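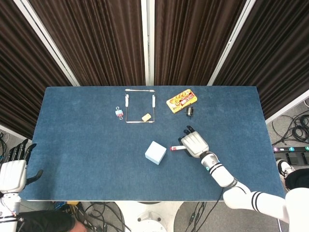
What kinds of things can I bring to Heltetar to be sorted?

Small household things, mostly. Clips, sponges, blocks, markers, packets, pegs, spare parts, craft supplies and whatever else has ended up at the bottom of a drawer. If it fits in your two hands, we will take it. We don't take furniture, clothing, paint or anything with a chemical label.

About Heltetar

Heltetar is a sorting and home organising workshop on the ground floor at 771 Mussa Road. We help households, classrooms and small offices deal with the little objects that don't have a proper place to live. The business started in a garage with a folding table and a stack of ice cream tubs. We moved to Mussa Road when the garage got too hot in summer to work in after lunch.

Most organising services begin with cupboards and wardrobes. We begin with the loose items, as they are usually what people have given up on. A linen cupboard can be tidied in an afternoon by anyone with some patience. A kitchen drawer holding a binder clip, a dry marker, a sponge and half a board game is slower going, and it is the work we like.

How we work

Everything is sorted on a table covered in felt. Ours are dark blue. Felt stops round things from rolling away, it is quiet, and pale objects show up well against it. Black ones don't, so we keep a light cloth on the shelf for those.

We spread the items out with space between them before anything is put in a group. Customers often want to start making piles straight away. We ask them to wait until it is all laid out, then pick up one thing at a time and decide where it goes. Stationery is generally first because it is easy to recognise. Food packets are checked for a date and put to one side. Cleaning items go back to the kitchen or laundry. Toys and blocks are matched to their sets where we can find the set, and kept in a bag with a label where we can't.

Anything that can't be identified goes in a tray marked Nusum. That was the name of the first household we worked for, and their tray of mystery parts was so full that the name stuck. They don't mind. Items stay in the Nusum tray for 2 months. If they haven't been claimed or worked out by then, we return them to you in one bag and you can decide.

Our services

Table sessions. Bring your drawers or tubs to the workshop and sort them with one of our staff. Each session runs for 2 hours, with a break for a cuppa. Morning sessions start at 9.30 am and the afternoon ones at 1 pm.

Drop and collect. Leave your tub at the front counter with a completed form. We sort, label and repack it, and send you a message when it's ready. The form asks what you want thrown out. If you leave that section blank, we throw out nothing.

Caro boxes. Caro is our own range of divided storage boxes, made to fit a standard kitchen drawer. They have a flat lid and a paper label slot on the short side. Dividers can be bought separately. The boxes are not watertight and shouldn't be put in the dishwasher.

Schools and offices. We visit staffrooms, art rooms and stationery cupboards within the local area. Please measure your bench or table before booking, as we bring our own felt and need to know which size to pack.

The workshop

The building was a fabric wholesaler's before us and some of the long shelving is original. There is parking at the rear, off the lane, and a ramp to the side door. The front door has one step. Children are welcome at table sessions and there is a lower table for them, though we ask that an adult stays with them.

We close for stocktake in June and reopen in July.

Our 800-page sorting log, kept by hand since the garage days, sits on the counter. Customers are welcome to flick through it while they wait. Bookings can be made at the counter or using the form on the Contact page.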